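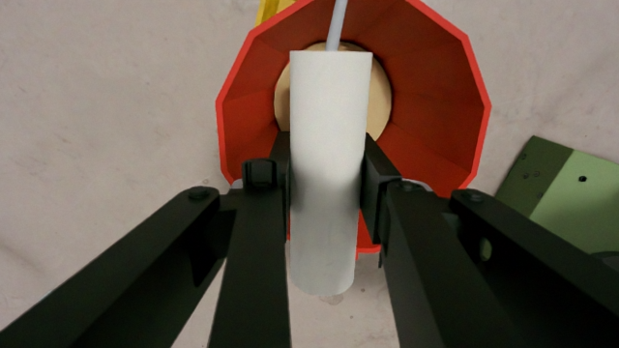

The vote on the break schedule was counted last night and it passed. I said in December that I would write something when it was over, so I'm doing that now, mostly for the people on second shift who missed the meeting.

Some background for anyone not at Ostum. Our contract gives us a 30-minute meal period, unpaid, and two paid breaks. For years the clock on the paid breaks started when you left your station. Then management sent out a memo saying the clock starts when the supervisor calls the break, whether or not you have handed off your work. If you are on the packing side, that costs you 3 minutes each time, sometimes more. It doesn't sound like much until you do it twice a shift all year.

We filed a grievance. It was denied at the first step and again at the second. Lajos Pálfi, our chief steward, wanted to take it to arbitration, and so did I at first. The local's lawyer told us the wording in the contract was weak and we could lose. If we lost, the memo would basically become the rule.
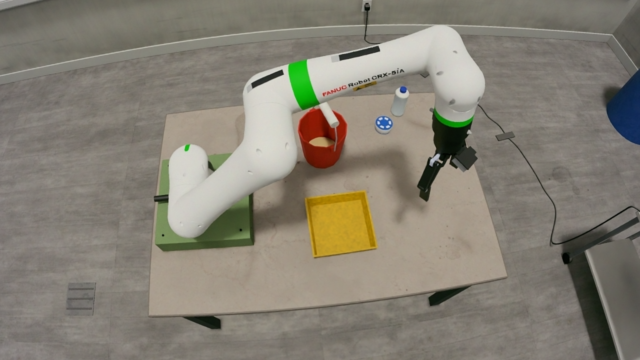 The trouble is that the contract says a break begins when the employee "leaves the work area," and the words "work area" are not defined anywhere. I read all 1194 lines of the text file to check. Equipment gets better treatment than we do. If you had to write down the arm in the picture, you could say it is white, it sits on a green square base at one side of a table, and it has CRX-5iA printed on its long link with a yellow warning label just under the lettering. Two people reading that would go to the same machine. Give two people "work area" and one will draw a line around a chair and the other will draw it around half the building.

So the bargaining team went back and asked for a side letter. The first offer was bad. It defined the work area as the whole production floor including the hallway to the locker room, and the hallway is the longest walk we have. We turned it down the same day. The second offer was the one we voted on. It says the work area is your assigned station, and the break starts when your relief takes over or when you step away, if there is no relief.

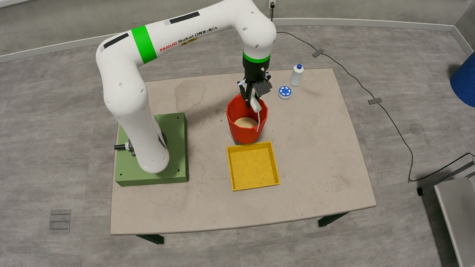
There is a catch, and I would have liked it to be talked about longer at the meeting. The side letter runs for 11 months and then it has to be renewed with the main contract. Also, it does not cover the temps who come through Zellow, even though they stand at the same stations. Lajos says he will raise that in the full talks. I believe him, but I voted yes with some doubts.

A couple of people asked about back pay. There isn't any. The company dropped the written warnings for late returns, and those will come out of the files by the end of next month. If you got one, check that yours is gone – ask for a copy of your file in writing and keep the reply.

The next meeting is in the back room at El Sherbiny, same as before, after first shift lets out. Second shift will get its own meeting once the hall on Lastadance confirms the room. Bring your questions about the health plan, as that is next on the list.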